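Bolster (pillow)

A bolster is a long, narrow pillow of cylindrical shape, filled with feathers, foam, fibre or cotton waste. It is used on beds and couches to support the neck, lower back or knees, and as decoration. On a made bed it is commonly laid on top of the bedspread, apart from the flat pillows used for sleeping. 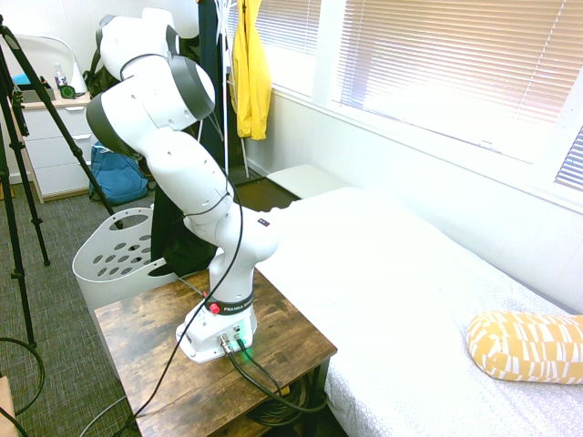
Mustard-yellow bolster with a white broken-block pattern, on a bed with a white patterned bedspread

The cover is normally cut in three parts: a rectangle forming the body and 2 discs forming the ends. In a simpler type the ends are gathered and closed with a cord or button. Covers are made removable by a zip set along the seam — less often across one end.

Very firm fillings hold their shape but give little under the neck. Softer ones flatten along the underside and need regular turning.

See also: Bedspread; Cushion; Pillowcase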